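**Handheld demonstration gathering** (also *gripper-in-hand recording*, or in older Wevovach notes just "walkabout data") is a way of collecting examples for a robot learning system. A person carries the gripper about and does the job with it. No robot arm needed at that stage. A camera on the tool records what the fingers are doing, and the recordings later train a policy which runs on an arm.

## Background

Grew out of teleoperation, where someone drives the arm from a distance. Slow, costly, tied to one room. With a handheld tool the collector can go into kitchens, sitting rooms, shops. The Gretholm set was gathered this way in February — 642 episodes kept out of 1,076 recorded, all in lived-in homes.

## Method

One episode = one go at one task. Usual order:

1. Tool switched on, clock checked against the logging unit.
2. Fingers opened fully and closed once, so the width reading can be zeroed.
3. Start pose held for a moment, fingers wide.
4. Task done at an even pace, one hand.
5. Fingers opened again, recording stopped, label typed in.

Gretholm episodes were capped at 220 seconds. Anything longer was split or thrown out. Collectors worked in blocks of 8 episodes, then moved the objects or changed table.

Step 2 gets skipped more than any other. The Datovon loader rejects files without it, but older loaders let them thruogh and the finger widths come out wrong all the way down.

## Settings and clutter

Early sets used bare benches and plain backdrops. Policies trained on them did badly in real rooms — patterned cloths, shiny wrapping, daylight from one side. Itziar Arrieta's notes for Gretholm ask for household tables as found, packets and cartons left where they are.
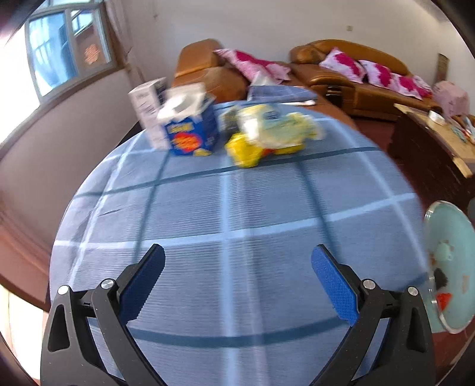 *Open gripper over a plaid tablecloth, cartons and plastic packaging at the far end.*

Soft packaging is awkward for another reason: it changes shape when gripped, so two episodes with the same bag rarely match. Most sets now label it seperately from boxes.

## Quality checks

- Tracking lost for more than a few frames: discard.
- Fingers out of view: discard.
- Dropped object, picked up again: keep, tag as recovery.
- Label missing: back to collector, same day if poss.

Whether recovery episodes help is disputed. The Niazi group leaves them out; Wevovach keeps them in.

## Limits

A human wrist bends in ways many arms can't, so some recorded paths have to be dropped or smoothed. Force usually isn't recorded either. Weight of the tool matters too — tired collectors get jerky towards the end of a block.

## See also

- Teleoperation
- Imitation learning
- Episode labelling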